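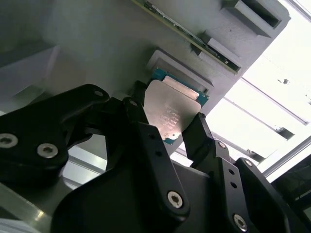

A processor, held at the edges.

The reservoir at Vekmont was read twice a day, and the readings went into a ledger with numbered lines. Irena Głowacki had kept the ledger through nine winters. Line 141 was the gate. Line 142 was the seepage weir, measured in millimeters over the notch with a brass hook gauge.

In the last week before the thaw the weir rose by two. She wiped the gauge, lowered it again and got the same figure. The lake level had not changed. There had been no rain, and the snow on the crest was still hard enough to walk on.

She telephoned Zawadzka, the district office down the valley. The clerk asked whether the change was within tolerance. It was. The clerk said to write it down.

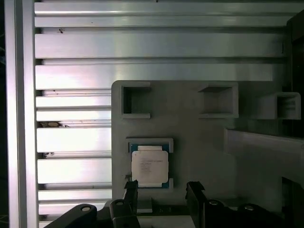 Vekmont, April

By the time the road opened the weir stood at 30. The water was clear, and clear water was acceptable under the manual. Cloudy water meant that the embankment was losing its fines, and had a separate page with a telephone number at the top.

Irena filled a glass jar at the notch each morning and set it on the windowsill of the gauge house. She wrote the hour on a paper label. After a day she tilted each jar against the light and looked at the bottom.

The ninth jar had a line in it, gray, no thicker than a pencil stroke. She let it stand until evening. Then she turned to the separate page and dialed.

A man answered and asked for the lake level. She gave it as 396. He asked for the weir, and she gave that too. He asked how much sediment.

"A line," she said.

There was a pause – he was turning pages, she could hear them – and he told her to open the gate a quarter and stay by the telephone. She put on her coat, went out to the wheel and began to count the turns.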